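Workshop Tips: Teaching a Pick by Hand

Filed under Bench Arms. Posted by Baltasar Paredes, 30 April 2023

Clear the bench before you switch the arm to hand-guide mode. Set the speed cap to 300 mm per second and leave it there until the task is learned.

Hold the arm behind the wrist, not by the fingers. Pushing on the fingers loads the force sensor and the log will show a grip that was never commanded. Approach the part slowly over the last stretch and pause before closing. 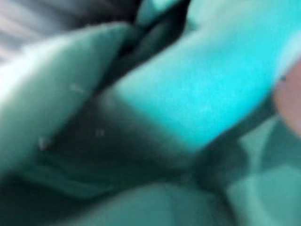 Fast wrist moves smear the wrist camera view, and a smeared approach teaches very little. Shorten the shutter first, then add light. A Lotley bench lamp set to one side is enough for most small parts.

For remote control, scale the hand motion down by 4 near the part - full scale is fine for travel. Re-zero the handset after each run.

Save every run, good or bad, and tag the bad ones the same day. Fifty clean runs are worth more than 400 mixed ones.

Next tip: Wiping finger pads between runs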